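README zur Teilablage "Festplatte in Halterung", Zelle Plestcombe

Stand: Dezember, noch nicht fertig. Bitte erst den Abschnitt Fehlerbild lesen, dann Daten ziehen. Wer nur die Greifposen braucht, kann gleich zu Dateien springen.

Kurzfassung

Zerlegung von Desktop-Rechnern, zwei Arme, ein offenes Gehäuse auf der Seite, daneben die gedruckte Aufnahme für Ausbauteile. Aufgabe hier: 3,5-Zoll-Platte hochkant in den hinteren Schlitz der Aufnahme setzen. Nur dieser Schritt. CPU und Speicher liegen in anderen Ablagen.

Umfang: 900 Durchläufe, davon 100 mit Fehlermarke. Die Marke heisst slot_fault und sitzt in der Indexdatei, nicht in den Einzeldateien (sorry, historisch gewachsen).

Fehlerbild

Beim Absenken verkantet die Platte im Schlitz. Der Arm drückt weiter, weil die Kraftschwelle zu hoch stand. Im Log sieht man nichts ausser einer Z-Position, die zu früh stehen bleibt. Kein Alarm, kein Stopp. Danach öffnet der Greifer, und die Platte steht schief oder kippt gegen den Pfosten.
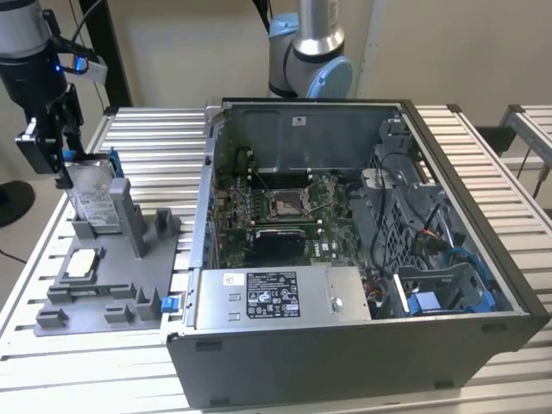
Rebecca Morelli widerspricht: Die Kraftschwelle sei nur die halbe Geschichte, der Schlitz selber sei nach dem zweiten Druck enger ausgefallen, und mit der alten Aufnahme habe dieselbe Schwelle wochenlang gehalten. Man solle das bitte trennen, sonst suche der Nächste an der falschen Stelle.

Einverstanden, also getrennt:

Ursache A, Aufnahme. Schlitzbreite beim Nachdruck kleiner, Entgratung vergessen. Platten mit Schiene klemmen früher als solche ohne. Maße stehen in fixture_notes.

Ursache B, Schwelle. Abbruch in Z war aus einem anderen Programm übernommen (Netzteil-Ausbau, Projekt Custow). Für eine Platte viel zu grob.

Ursache C, Greifpunkt. Verdacht, nicht belegt. Wenn der Greifer zu weit aussen fasst, dreht sich die Platte beim ersten Kontakt leicht weg. Kommt in den Logs vor, aber nicht immer zusammen mit A.

Sicherheit

Wichtigster Punkt, deshalb nicht nach unten scrollen und vergessen. Bei einem Durchlauf hat jemand in die Zelle gegriffen, um die verkantete Platte geradezurücken, während der Arm noch auf Kontakt regelte. Als der Widerstand weg war, fuhr er nach. 12 Millimeter, nach unten. Niemand verletzt. Hätte anders ausgehen können. 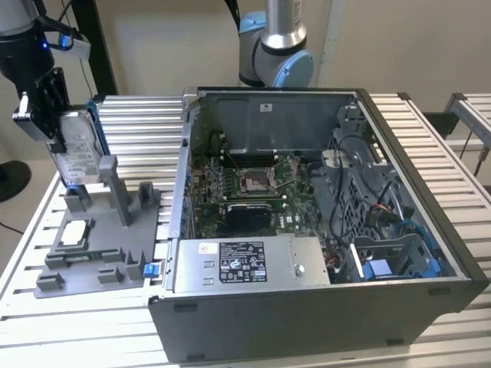

Seitdem gilt in Plestcombe: bei Klemmer erst Stopp, dann Freigabe weg, dann Hand rein. Auch wenn der Arm still aussieht. Kraftregelung sieht immer still aus, bis sie es nicht mehr ist. Der zweite Arm muss ebenfalls aus sein, der hängt an derselben Freigabe, aber bitte trotzdem am Panel nachsehen.

Der Durchlauf selbst ist nicht im Datensatz. Auf Anfrage nur das Kraftsignal.

Vorgehen bei Klemmer

1. Stopp drücken. Nicht Pause, Pause hält die Regelung aktiv.

2. Uhrzeit und Laufnummer ins Heft, bevor irgendwas bewegt wird.

3. Freigabe am Panel abziehen, beide Arme prüfen.

4. Platte mit der Hand halten, Greifer manuell öffnen. Platte kann fallen, Köpfe sind egal, Finger nicht.

5. Schlitz auf Späne und Grat ansehen. Bei Grat: Aufnahme raus, nicht vor Ort feilen.

6. Neu anfahren, Platte frei über der Aufnahme halten lassen, Nullpunkt der Kraftmessung setzen. Ohne Kontakt! Sonst ist die Schwelle gleich wieder falsch.

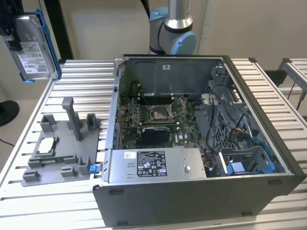

7. Einen Leerlauf mit halber Geschwindigkeit fahren, dann erst weiter aufzeichnen.

8. Lauf in der Indexdatei markieren. Auch wenn es beim zweiten Mal geklappt hat.

Was geändert wurde

Schwelle in Z runter, Wert in config_rostami. Das Rostami-Skript bricht jetzt auch ab, wenn die Zielhöhe nicht erreicht ist, und öffnet den Greifer dann nicht mehr von selbst. Neue Aufnahme mit Fase am Schlitz, gedruckt bei Koretti. Greifpunkt unverändert, siehe C.

Mit der neuen Aufnahme zählt als gut: Platte steht aufrecht im Schlitz, Greifer offen und frei, Pfosten nicht berührt.

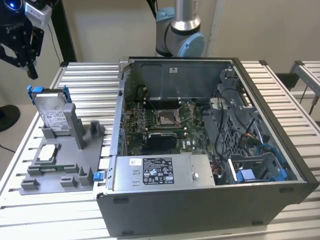 Steht sie schräg, ist das slot_fault, auch wenn die Höhe passt. Die alten Marken wurden noch nach Höhe allein vergeben, da sind sicher ein paar falsche dabei. Durchsicht läuft, wer welche findet, bitte Laufnummer melden und nicht selber im Index ändren.

Dateien

index: Laufnummer, Marke, Version der Aufnahme
poses: Greifposen beider Arme
force: Kraftsignal am Handgelenk, vor Lauf 3,510 teils ohne Nullpunkt (Laufnummern zählen über alle Ablagen, daher so hoch)
fixture_notes: Maße, Druckeinstellungen, alt und neu
config_rostami: Schwellen und Abbruchregeln

Offen

Ursache C nachstellen, mit absichtlich versetztem Griff. Stoppverhalten zweiter Arm dokumentieren. Platten mit und ohne Schiene im Index trenen, bisher nur im Heft.

Fragen zu Aufnahme und Druck an Rebecca Morelli, alles andere als Ticket.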